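Friday, July 13, 2018
Restville shop, bench 2
Entry by K. Thammasiri. Present: Wiroj Prasertsri, Boonsong Limsakul, me. Visitors: Cillian Nic Giolla and Adesuwa Nnaji from Planent, plus the open day walk-ins.

Setup finished before doors. Wiroj re-zeroed the arm, Boonsong checked the finger pads for play. Left pad had a loose screw again, same one as in May. Threadlocked it this time. If it backs out once more I want the plate redrilled.

Planent asked for small parts on a plain light surface, no fixtures, no tray. Their Gashi line handles mixed items and they wanted to see what the wrist view gives us before anyone talks about overhead cameras. Agreed with Cillian beforehand: pick, lift, hold, place back anywhere clear. 30 attempts, object moved by hand between attempts, no retries counted.

Items were whatever we had in the shop that was small and awkward. The coffee capsule stands on its flange, so the fingers have to come in on the cone, and the cone narrows toward the top. Close too high and it squirts down and out. The whiteboard marker is easy as long as the wrist turns to match the barrel.

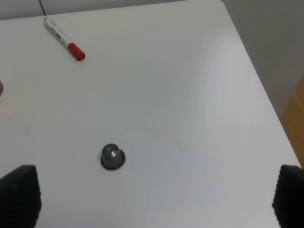 Adesuwa asked why we open the fingers so wide on approach. Answer is that the lateral estimate from the wrist view is still poor until we are close, and the wide opening covers the error. Costs cycle time. She wrote that down. Boonsong thinks we can halve the opening once the new calibration is in. I would like to see it on gray parts first.

Result: 17 good on the first half of the program and the changeover, 8 good after that, rest failed. Failures split as follows:

- Capsule tipped on contact, fingers closed on the flange.
- Marker gripped off center, swung in the lift, dropped.
- One stop on force limit. Fingers touched the table. Height offset was mine, entered with the wrong sign. Corrected before the next attempt.

Glare on the table is a problem. Dark metallic capsule separates well from white, but the bright patches shift when people stand near the bench, and the segmentation picks up edges in them. Wiroj ran two attempts with the walk-ins moved back and the false edges went away. Not enough runs to say more.

Cillian's main question was about grip marks. The ribbed pads hold well but he is worried about soft packaging. Told him we have not tested it. He will send samples from Dudach, no date given.

To do:
Wipe down the tabletop, solvent if needed.
Log pad wear before and after the next set.
Wiroj: sign check on the height offset in the input form.
Boonsong: calibration, then repeat capsule only.
Me: send Adesuwa the raw counts and the force trace from the stop.

Arm parked, air off, key back in the cabinet.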